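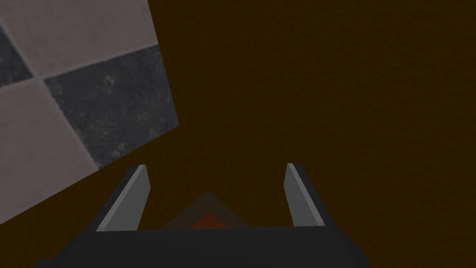 Wiebke Steinbach wrote in after the last version of this guide to say that the Calten app had put her back on Automatic quality twice without asking, and could we please stop telling people the setting "stays put." Fair enough. Steps 3 and 7 have been changed.

Section 4: Setting picture quality and data use in the Calten app
Revised 14 November 2024

These steps are for the Calten app on an Irkidis streaming box. The phone app has different menus and fewer of them. Calten's help pages say the app "finds the best picture for your home." Take that as advertising and check for yourself.

Before you start

You need the Irkidis remote, your Calten password and the name of the plan you pay for. If you signed up through a cable bundle, look at the bundle bill. The plan shown in the app may be wrong for a day or so after a change.

1. Open Calten and pick your own profile. Quality settings are kept per profile, so a change made on the kids' profile does nothing for yours.

2. Go to Settings, then Playback, then Picture. If Picture is gray and won't open, a show is still paused in the background. Back all the way out to the home row and try again.

3. Change Automatic to High. Leave the screen with the Back button. Pressing Home on the remote sometimes throws the change away, and there is no warning when it does.

Note: "Ultra" appears in this list on every plan, including those that don't include it. Picking it on the cheaper plan gives you High with a nicer label.

4. Start something you know well and let it run for two minutes before judging it. The first stretch of any stream looks soft and proves nothing.
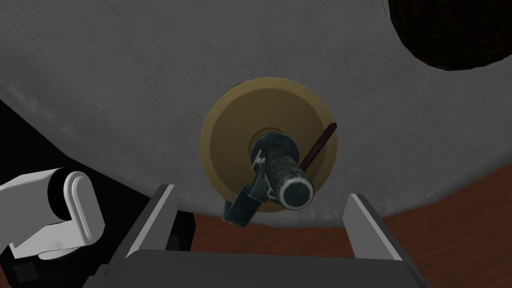 5. Check the stream with your eyes before you trust the badge in the corner. The badge reports what the app asked for, which may be more than what it got. Faces are poor for this, as most of us forgive a blurry face. Plain surfaces with a little grain are better. Something like the faint diagonal streaks in the gray around that tan disc will smear into flat patches on a weak stream, and a smooth gray that gets gradually darker will break into bands. If you see either one, you aren't getting High, whatever the badge says.

6. Open Settings, then Playback, then Data Limit. The limit comes set to 100 GB a month, and it is turned on. When you reach it, Calten drops the picture quality for the rest of the month. It does this quietly - the only notice is a line at the bottom of the account page. 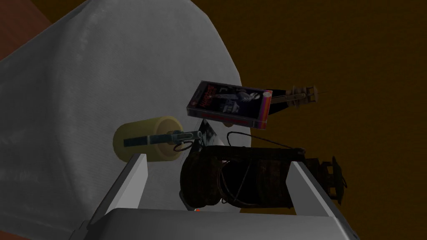

Raising the limit doesn't raise what you pay Calten, but it may cost you with your internet provider. Torben Ehlers kept his off for a whole January and came to roughly 135 GB with two people watching most evenings. Your number will be different. If your provider charges for going over, set the limit a little under your cap and live with the softer picture at the end of the month.

Caution: "Unlimited (Recommended)" is recommended by Calten. Read your own internet bill first.

7. Turn the box off at the wall, turn it back on and open the Picture screen again. It should still say High. App updates are known to put it back to Automatic, so look again after each one.

8. If the setting won't hold, sign out of Calten on the box and sign back in. Skip the "Reset Preferences" button. It clears your watch list too, and support could not get Svenja Rothe's back for her.

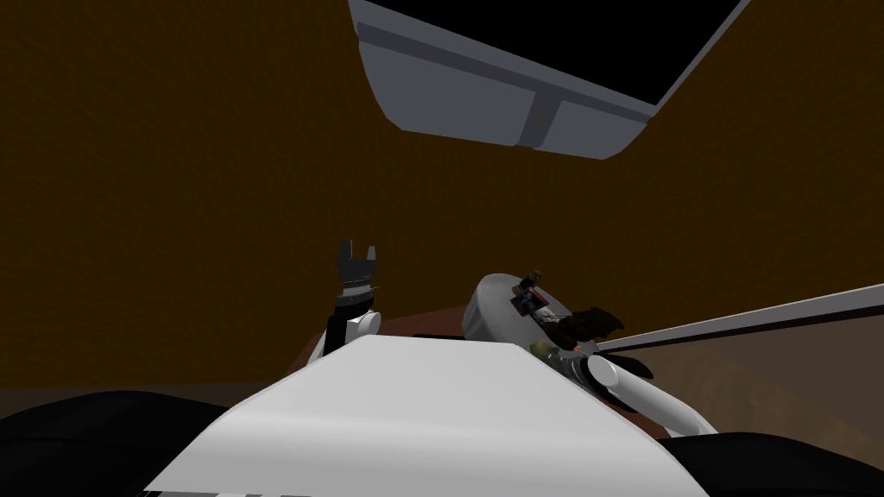 9. Turn off "Smart Previews" under Playback, then Home Screen. Those are the clips that start by themselves when you stop on a title. They count toward the data limit.

If the picture is still poor

Try a wired connection before you pay for a bigger plan. The upgrade offer pops up whenever the stream stutters, even when the trouble is your own Wi-Fi - and a bigger plan won't fix that.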